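3.2 Low tables and the things left on them

The households differed little in what they owned and a good deal in where they put it down. Of the 278 surface records we kept, the largest share came from the living room, and most of those came from the low table in front of the main seat. Kitchen counters were cleared at least once a day in most homes. Low tables were cleared when someone needed the space, and small items could stay on them from one visit to the next.

We use the term "landing surface" for any flat top on which a person sets something down without meaning to store it there. This follows the coding scheme drawn up by Kerekes for the Stasiv pilot, with 2 changes. First, we counted side tables and stools separately from the main table, even when they stood within reach of the same seat. Second, we coded keys as their own class. The pilot had grouped them with coins and other pocket contents, and this hid the fact that keys were often put down alone.

Figure 4 shows the arrangement we coded as type B: a sofa against the wall, a main table directly in front of it, and a second, smaller surface off to one side. The main table has a clear top apart from the item set down on it.

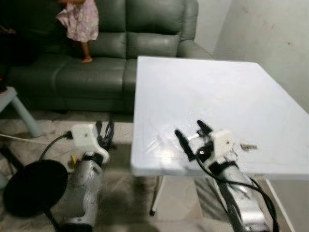
Figure 4. Type B living room with green leather sofa, white square table and light-blue side table or stool. Keys on the main table.

In type B rooms the main table took most of the keys, bags and mail, while the smaller surface was used for cups and for things that belonged to one person. Parents of young children gave a different account from other adults. They told us that a low top was within a child's reach from the floor and also from the seat, as children stood and climbed on the sofa as often as they sat on it. In 10 homes the adults said they had moved keys to a higher place for this reason. Follow-up records show that the habit did not always last, and keys were again coded on the low table by November in several of these homes.

Table finish was recorded but had no clear effect on use. Owners of glossy white tops did mention wiping them more often, mainly because of finger marks. Disagreements between coders over what counted as a clear top were settled by Kazmi, and the rule adopted was that marks and smudges do not count as items.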